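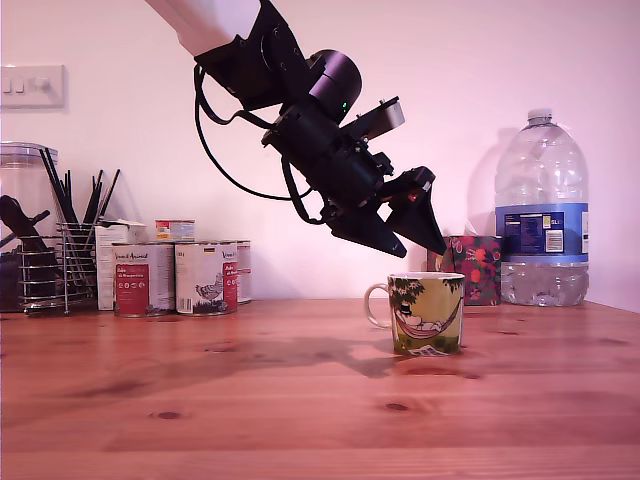

Robotic arm over a wooden table, with its green indicator light on

Our Work > Vaccine Access > Reports to Funders

About Us Programs Reports Contact

Hokside Vaccine Access Program
Progress report to the Plendari Fund

First of all, thank you. Your support has carried us through a busy stretch, and we're very happy to share how things have gone since we last wrote to you in August.

All 5 clinics in the Willetti district now have working vaccine refrigerators, and between them they have given 2130 measles and polio doses to children under five. The Tudose clinic was the slowest to get going (the road was out for much of the rainy season, and we had to wait for the parts to come by boat), but it now opens every Sunday after the market, when families are already in town. What a difference that has made!

We also trained nurses to keep the daily temperature logs, and 400 families have signed up for reminder messages. Sign-ups are still behind where we hoped to be, mainly in the hill villages, where the phone signal comes and goes. We would like to try printed cards there, and we can cover the printing from the travel line if you are comfortable with that.

The full budget table will follow by separate mail once the fuel receipts are in.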